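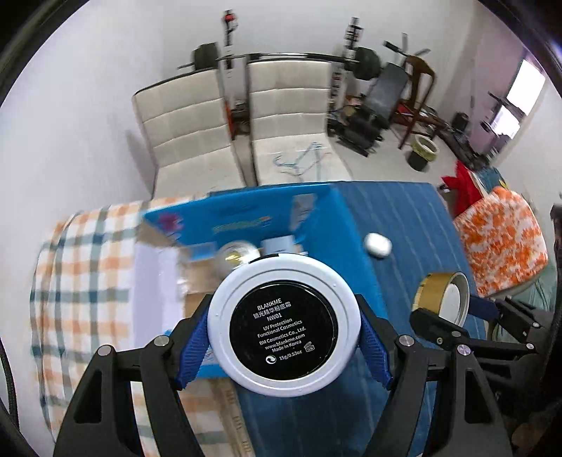
**Staltinstead** is a ruined hill monastery and the small farming village that has grown up in and around its outer walls, set on a limestone shelf above the Warkus River. It is the largest of the old religious sites in the Warkus valley, though by no means the most visited, and travellers who make the climb usually find they have the upper courts nearly to themselves, apart from the goats.

## Layout

The complex is built on three terraces joined by a single processional stair of 229 steps. The stair is steeper than it looks from the car park, and the treads were worn into shallow bowls long ago, so sensible shoes are a very good idea (as is a rest at the second landing, where there is a stone bench and a rather lovely view back over the plum orchards).

The lowest terrace holds the village, its bakery and the old granary. The middle terrace is taken up by the cloister, of which 32 columns are still standing, most of them in honey-coloured stone with capitals carved as bundled reeds. On the upper terrace is the Heo Chapel, roofless now, with its great east window open to the sky. Early morning is the kindest time to see it, when the light comes straight through the tracery and falls along the whole length of the nave.

## History

The founding date is disputed. Local tradition holds that the first cells were cut by hermits who came up the valley with the salt traders, while the masonry of the cloister belongs to a later and much wealthier period, paid for by tolls on the Kundard bridge. When the trade road shifted to the coast the tolls dried up, the community dwindled, and villagers began to borrow dressed stone for their barns. Carved blocks can be spotted to this day in garden walls, and one fine lintel serves as the doorstep of the bakery.

Clearing of the upper terrace went on for 14 seasons. A few fig trees were left rooted in the north wall, where removing them would have brought down the masonry, and they have become a favourite with photographers.

## Visiting

The site lies within walking distance of Kundard, by a riverside track that is pleasant in dry weather and thoroughly muddy otherwise. A bus runs from Kundard every day but Sunday. May is generally thought the best month, with the orchards just past blossom and the grey-green hills at their softest. There is no café on the upper terraces, so bring water.

## See also

- Kundard bridge
- Warkus River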